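14 shares
2 comments

I have been meaning to write about water bills ever since March, when ours came in at 775 gallons over what we normally use and I stood in the kitchen reading it over and over like the number might get smaller. It didn't, of course. So this summer turned into the summer of paying attention to water, and I have Opinions now, so get yourself something cold to drink and settle in.

We had the bathroom on our minds a lot, naturally.
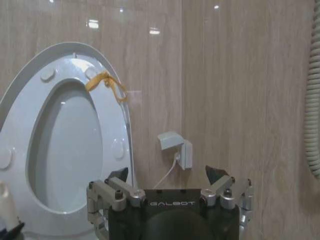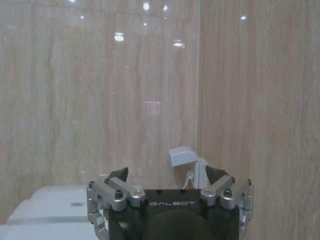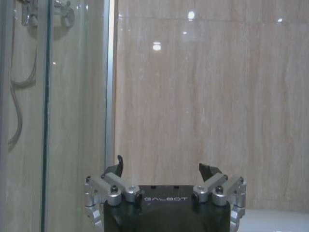
So where does most of the water in an ordinary house go? Toilets, showers and the washing machine, in our case, with the garden sneaking up behind them the minute the weather turns warm. I had been blaming the dishwasher for years, poor thing, and it was hardly a blip.

What I did first was the food coloring test, which my mother used to do when I was little (she used blue, I used green, that's all we had left over from cupcakes). You put a few drops in the tank, leave it alone for a good while without flushing, and then go look in the bowl. Mine had gone green as a lime popsicle! The flapper was letting water slip by all day and all night, and I had never heard a thing. A new one cost me less than lunch, and I put it in myself with the instructions propped up on the sink, which I am still bragging about.

After that I got a little carried away. I started reading the meter before bed and again first thing in the morning, writing both numbers on the back of an envelope. If they match, you're fine. If they don't and nobody got up in the night, something is dripping. It took me 11 nights to get two numbers that matched, and by then I had found a hose bib out back that needed a washer, and I had learned more about washers than I ever planned to.

Now, the garden. When we lived over in Griltivdale the soil was heavy and held on to every drop, but here in Clungate it's all sand and the water runs straight through. I switched to watering before breakfast and put down a thick layer of straw around the tomatoes, and they look better than they did last year on half the fuss. I do keep a bucket by the kitchen sink for the rinse water from vegetables too. It goes to the hydrangea, who does not seem to mind a bit of carrot peel.

As for showers, I tried the kitchen timer set to 10 minutes and I lasted one week before I started resenting it. I like a long shower. I'm keeping my long shower and giving up washing the car in the driveway, and I think that's fair.

The next bill should be here in a couple of weeks, so I'll post the number when I have it, good or bad.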